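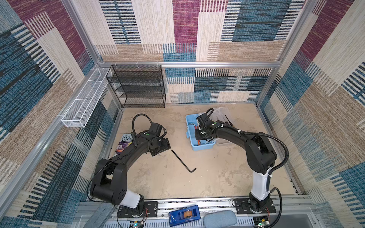
3 min read

I have come around, late in life and after a great deal of stubbornness, to the light blue plastic toolbox. For years I would have told you (and did tell people, at dinner, whether or not they had brought it up) that a proper toolbox is a steel one, preferably red, preferably dented, and heavy enough that you think twice before carrying it up a flight of stairs. My father's was like that. It lived in the basement under a shelf of paint cans and came upstairs so seldom that a loose cabinet door could stay loose from one January to the next.

So I want to put in a good word for the box that sits out on the floor in the middle of things. A pale blue one against maroon and cream and dusty blue patterns looks quite at home to my eye, the way a sewing basket used to look at home next to an armchair. Somewhere along the way we decided that tools were ugly and had to be put out of sight, while a bowl of lemons could stay on the counter for a week. I would like to argue with that. A scuffed floor with a toolbox on it is one of the more cheerful things I can think of to find when I walk into a room.

My neighbor Snežana Trajkovski keeps hers in the hallway, beside the shoes. When she first moved in I took it for a sign that she hadn't finished unpacking, and I held my tongue about it for months – quite an achievement for me, as my family will confirm. Then one evening my kitchen drawer came off its runner and dumped the silverware on my feet, and she was at my door with a screwdriver before I had picked up all the forks. I have a perfectly good screwdriver of my own. It was in the garage, behind the bicycles, in a steel box with a latch that sticks.

The case against plastic is well known and I used to make it myself. It cracks in the cold. The handle bends when you load it with too many wrenches. It doesn't get handed down. All of this is true, more or less, and I have a cracked lid of my own to show for it. But a lot of us load a toolbox as if we were about to build a barn, when what the house asks for in an ordinary month is a tightened hinge and a picture hung straight. A box you can lift with one hand, with a child on the other arm, will get used. I'd go further and say that if you can't lift it easily, you own too many tools for it, and some of them ought to go somewhere else.

Which brings me to the tidying, and here I part ways with my own sister-in-law, Irja Pesonen, who is otherwise right about most things. Irja believes in foam inserts. She cuts a little nest for every pair of pliers, and when you open her box it looks like a case of good flutes. I admire it every time I visit. But I've noticed that I never borrow anything from it, for fear of putting it back wrong, and I suspect her own family feels the same. There is a kind of order that makes people keep their hands off, and I don't think it belongs in a toolbox. I like to be able to reach in and rummage a bit. You find the pencil you were missing. You find the spare key to something.

That said, I'm not in favor of a swamp. Twice a year I tip the whole thing out on an old towel on the floor, usually in the late afternoon when the light comes in low, and I go through it. Dried-up glue goes in the trash, and so do the stripped screws I have been saving for no reason I could defend. The tape measure gets wiped. Anything I haven't touched since the last time goes to the garage, to the steel box, where it can be as heavy as it likes. Then everything else goes back in, big things at the bottom, and I don't worry about which way they face.

If you are setting up a first household, or helping somebody else do it, I would skip the 3,144-piece set with the carrying case (I exaggerate only slightly) and buy a plain box in a color you won't mind looking at. Put in a hammer that fits your hand, 2 decent screwdrivers and a pair of pliers, and leave room, as the rest will turn up. Mine did. Half of what I own was left behind by visitors who came to help with one thing and stayed for supper, and I still have a level that belongs to Rafferty Van Dusen, who has asked for it back more than once and is welcome to come and get it.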